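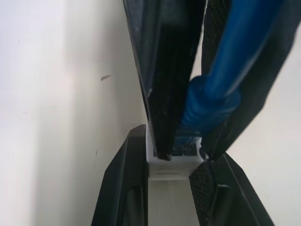 *Blue patch cable with molded boot, going into the small white connector.*

# Pokix cable and coupler set: my review after one move

I bought the Pokix set in December 2018, when our small office moved two floors up and I was the person who said "I can do the network, it is not so difficult." The set has blue patch cables in several lengths, a bag of white couplers for joining two cables, and a printed sheet with very small letters. I am not a technician. I do bookkeeping for Nalico, and I have patience and good light on my desk.

## The cables

The part I like most is the boot. It is ribbed, so the fingers have something to hold, and it does not slide back along the cable as it did on my old ones. When the plug goes in fully I hear a clear click. On two cables the click was weak, and I had to push a second time before I trusted it.

The color is a strong blue. I wanted gray, but my colleague Nusrat Jayasinghe told me that blue is easier to find under a desk, and she was right. I had to follow one cable behind a cabinet with a flashlight and I found it immediately.

The jacket is a little stiff. If your desk stands close to the wall, leave more space for the bend than you think. I bought the longest length for the printer and it still wants to make a big loop on the floor — I fixed it with a piece of tape, not very elegant.

## The couplers

These are simple white blocks, matte, without any decoration. They are small, and for me this is good and bad. Good, because they hide well behind furniture. Bad, because they are difficult to hold while you push a plug in. With one hand it is almost impossible. Put the coupler on the table and hold it from both sides, low, so your fingers are not in front of the opening.

One coupler from my bag was too tight and I put it aside. I wrote to the seller and a Mr. Shinji Murakami answered the next morning and sent another one without asking for the bad one back. I give one extra point for this.

## Where I did the work

I tested every piece before I put anything under the desks. For this you need a long, clean surface, and I recommend it to everybody who buys more than a few cables. Two white tables pushed together are perfect, with the drinks far at the back where they cannot fall on anything. 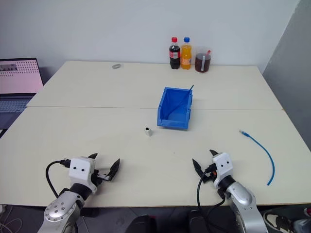

The open bin is not part of the set, but I would buy it again before the cables. The front is low and sloped, so you can take out a coupler without lifting the whole thing, and it stays steady on the table. I used one for tested pieces and kept the untested ones in their bag. Stanisława Urbańczyk from the Lilberg office has the same kind of bins on a wall rail, and I am a little jealous.

## What I do not like

- The printed sheet. The letters are tiny and the English is worse than mine.
- No labels in the package. You will need your own for both ends.
- The couplers come all together in one bag and scratch each other a little. It does not change how they work.

## Who should buy it

For a home or an office with 11 desks like ours, I think it is a fair choice. If you must make 170 connections, ask a professional and let him choose the brand. I gave my four spare cables to Su-chen Leung for her apartment, and she has not complained yet.

My rating is four from five. I will write again if some of the clips break.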